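November, evening, dye bench

Back on the pinks. I promised myself I'd leave the madder alone until the Brendovier order was wound and labeled, but the pot was already out and you know how that goes. This is batch 76, cotton this time, same well water from the Prurkirbridge tap that gave us that salmon color in the spring.

Scoured the cotton for two hours with soda ash and let it sit in the pot overnight. The water came out the color of weak tea, so I did it a second time. If you're picking this up after me, please don't skip the second scour! The patchy skeins on the shelf by the door are all mine from the month I was in a hurry.

Mordant was alum acetate, then a chalk dip, then a good rinse. I split the lot into 3 baths – one plain, one with a pinch of extra chalk, one with the leftover tannin from the Rai jar (the label has come off again, it's the one with the green lid). Kept the heat low the whole way. The thermometer reads high, so I went by the steam and by sticking my nose over it, which I realize is no help to anyone reading this.
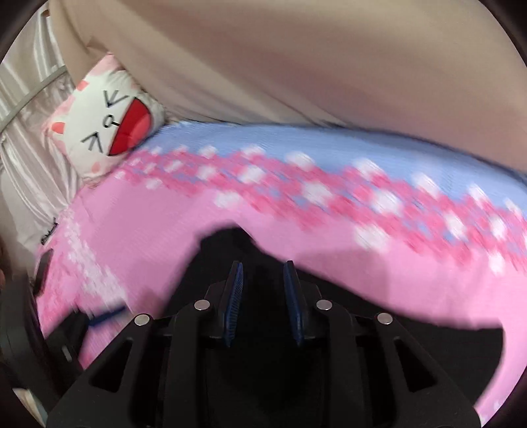

Extra chalk bath won by a mile. It's a proper warm pink, and the plain one next to it looks kind of dusty and sad. The tannin bath went brick, which I like a lot, but it isn't what Bridmont asked for. They want pink, they've said pink in every email, so pink it is. I put the brick skein in my own basket and I'm not sorry.

Weights: 110 grams per skein going in. 3150 grams still left in the big sack, so there's plenty for another go if the light test is bad. Strips are taped in the south window, half under card. Check them before the holidays.

To do: new label for the Rai jar. More chalk. Try the exhaust bath on the wool ends – should give a peach, maybe. Wash the big spoon, it's still orange from last time and I keep blaming the pot.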